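Speaker notes – Rodulel talk, Saturday, after the coffee break

Slide 1. Say hi, thank the organisers, check the clicker works. Don't apologise for the title this time.

Slide 2. Start with the question. If a person does a job wearing a glove, can a robot policy learn from that as well as it learns from bare hands? When we started Rolleo I'd have said sure, no worries. I was wrong, and I'll show you how wrong in a minute!

Slide 3. How we collected. Hand-held gripper, camera on board, ordinary benches with people working in the background. We left the clutter in on purpose – a policy that only behaves in front of a blank wall is no use to me. 634 clips in the first round, 24 different objects. (Somebody always asks about the split. Whole objects held out, never single clips.)

Slide 4. The Humphreys baseline. Keep this quick, half the room knows it. It finds fingertips first and works outward from there. Lovely on bare skin. Put a dark knit glove up close, nice and blurry, covering the top half of the picture, and it starts guessing.

Slide 5. Our fix, Floketti. Pause here, because this is the bit I like. We stopped asking where the fingers are and asked where the glove meets the thing it's touching. One contact point, plus a confidence score. If the score is low, the arm waits. That's the whole trick, and it took us until May to try it (I still get teased about that).

Slide 6. Results. Floketti ran 100 trials per glove type and we only had to hit the stop button in 2 of them, both on glossy handles. Don't rush past those. Reflections are still a real problem and I'd love to hear from anyone who's had better luck.

Slide 7. Last one, leave it up for questions. Talk about pale things on pale tables: a honey-coloured wooden tray on a white top, glove on the rim, a flat brush lying next to it. Point at the fingertip and ask the room where they'd put the contact point, then wait for a few answers before showing ours.
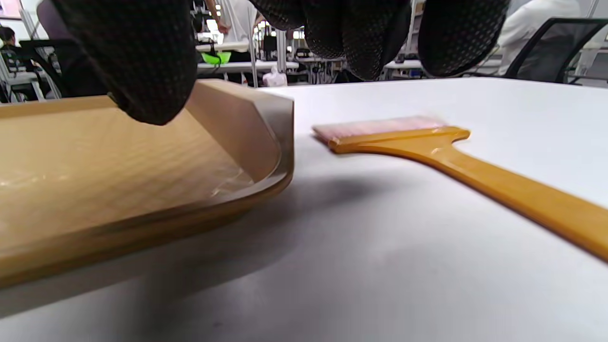 If there's time, go back to slide 5 and run the waiting behaviour again at half speed. If there isn't, give out the address for the code and sit down.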